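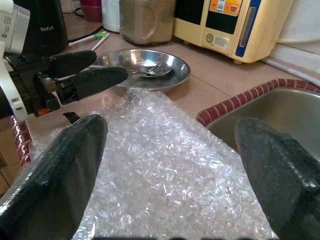 Kokside Guest Cottage, walk-through before summer lets
19 July 2019
Checked by: Yatziri Bañuelos

Smoke alarms — OK. Both went off loud and clear, and I'm sorry to the neighbors. The upstairs one got a new battery in May.

Stair rail — FIX. Wobbles at the third step. Muchen Qin has the long screws and kindly offered to bring them over.

Fire extinguisher — OK. Needle in the green, tag still good. I moved it nearer the back door, where a guest might think to look for it.

Hot water — TOO HOT at the tub. Turned the heater down a notch, so please test it again before the Lu family arrives.

Kitchen outlets — OK. Test buttons trip and reset just fine.

Window latches — 9 checked, 2 stiff. A little oil did wonders for one, and the other (back bedroom) still needs a good hard push.

Porch light — not done, ran out of daylight bulbs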